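A **push-button wiring harness** is a short assembly of insulated wires joined at one end to a push-button switch and finished at the other with connectors or terminals. It carries the switching signal, and in many cases the supply for an indicator lamp, between a button mounted on the outside of an enclosure and a circuit board held inside it. Harnesses of this type are found in door-entry panels, small control boxes, amateur electronics and light industrial equipment. They are commonly supplied with the switch already fitted, so that the assembler need not solder at the point of installation.

## Terminology

The term *harness* is used in the wider trade for any bundle of wires prepared in advance to a set pattern. For a single button the words *lead*, *pigtail* and *tail* are also in use. In the catalogues of the distributor Menetti, a *pigtail* is an assembly with bare or tinned ends, and a *harness* is one in which at least one end carries a connector. The distinction is not observed by all suppliers, and the same part may be listed under either name.

## Construction

### Switch

The switch is normally of the panel-mounting kind. Its body is a metal or plastic cylinder, threaded along part of its length, with a wider rim at the front that rests against the face of the panel. A nut is run up the thread from behind to hold the switch in place. Metal-bodied switches are preferred where the button will be used often or by the public, as the rim resists knocks and scratching.

Contacts may be momentary, in which the circuit changes only while the button is held, or latching, in which it stays changed until the button is pressed a second time. Many switches provide both a normally open and a normally closed contact, sharing a common terminal. Illuminated types have 2 further terminals for the lamp, which are electrically separate from the contacts – a point often overlooked when a harness is replaced.

### Wires

Stranded wire is used almost without exception, as solid wire breaks when bent repeatedly. Lengths of 200 mm are usual for small enclosures. Longer tails are made to order, though surplus wire inside a shallow box is difficult to stow and can prevent the lid from closing.

Colours are chosen by the maker. Red and black are widely used for the positive and negative sides of a low-voltage supply, and the remaining colours, among them green, white, blue and yellow, are given to the contacts. There is no general rule for these, and the maker's sheet should be consulted before any connection is made.

### Terminations

A harness may have different terminations on different wires. Paired wires that always go to the same place are often brought together in a small plastic connector plug, which can be inserted only one way round. Wires whose destination varies between installations are left separate, and each is given its own crimped metal terminal. These can be pushed into an empty connector shell later, or fixed directly to a matching pin.

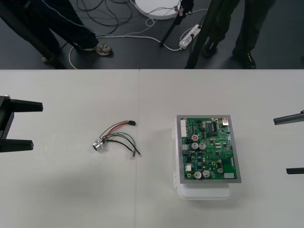 Crimping has largely replaced soldering for this purpose. A sound crimp grips both the bare strands and the insulation behind them, so that a pull on the wire is not borne by the conductor alone. Terminals that have been crushed, or that show strands outside the barrel, are cut off and replaced.

## Enclosures

The enclosure protects the circuit board and gives the switch a firm mounting. Shallow rectangular boxes with hinged lids are a common choice for small projects. Translucent plastic allows an indicator lamp on the board to be seen with the lid closed, although a frosted surface hides fine detail and the lid must be opened for inspection.

The position of the switch hole is settled before the board is fitted. Sufficient depth must be left behind the panel for the body of the switch, its terminals and the first bend of the wires. In the Stukham pattern, a layout adopted by several makers of training kits, the hole is placed in a short side wall and the board is set towards the opposite end. The Kvam pattern places the switch in the lid, which saves space at the sides but requires a longer tail to allow the hinge to open fully.

## Assembly

The harness is usually laid out on a clear, pale surface before fitting, so that dropped terminals can be found and the colours compared with the drawing. The usual order of work is as follows:

1. The supply is disconnected and the enclosure opened.
2. The nut is removed from the switch and the wires are passed through the hole from the outside.
3. The nut is threaded over the wires and tightened by hand, then by a further part-turn with a spanner.
4. The connector plug and the separate terminals are joined to the board.
5. The wires are dressed along the wall of the box and the lid is closed without force.

Where the connector plug is wider than the hole, the plug must be fitted after the wires have been passed through. Some makers leave the shell loose in the packet for this reason. Seals, if supplied, go between the rim and the outer face of the panel.

## Testing

Continuity is checked with a meter across each pair of contact wires, with the button released and then pressed. Any lamp is tested separately at its rated voltage. A gentle pull is applied to every terminal in turn.

Iklow, a workshop supplier, published a summary of returned harnesses in one of its trade bulletins. Of 151 assemblies examined, 59 had failed at a crimp, and in nearly all of those the insulation had not been gripped. Faults within the switch itself were less common.

## Storage

Unfitted harnesses are kept in loose coils, with the switch at the centre or in a separate bag. Tight winding around the body of the switch strains the wires where they leave the terminals – the weakest part of the assembly. Rubber bands are avoided, as they perish and mark the insulation.

## See also

- Cable tie
- Crimp connector
- Electrical enclosure
- Panel-mount switch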